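Two Arms, One Bin: Is the Loveo Kit Worth Renting?
Apr 14, 2024
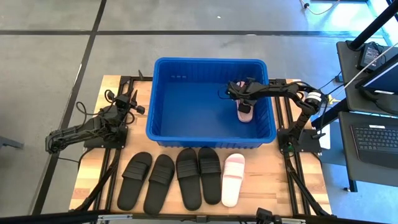
Florian Strebel had warned me before I went in that a sorting demo always looks better than the monthly bill. He rented the Loveo kit from Pristus last August and sent it back after 72 days.

Nadja Wyss sells it, and she is patient with doubters. I asked why anyone needs two arms to handle slide sandals at a blue bin.

"One arm is slower than people expect," she said. "With two, you can split the table."

How much slower, she wouldn't say. She did give me a price, 1700 a month with support, or 1224 if you sign for a year. Training on a new item costs extra. A sandal in a new color doesn't count as a new item, she said, "usually."

I asked what happens when a pair gets split up. "The software flags it, and then a person looks."

So there is still a person. Wyss agreed there was, and said Pristus had never claimed otherwise. The brochure says "hands-free returns" on page 5.

Strebel told me his trouble was dull stuff, mainly straps and setup time. "My staff could empty a bin while it was still starting up," he said. Wyss says the startup has been shortened since then. I asked for the new figure in writing and she promised to send it. I don't have it yet.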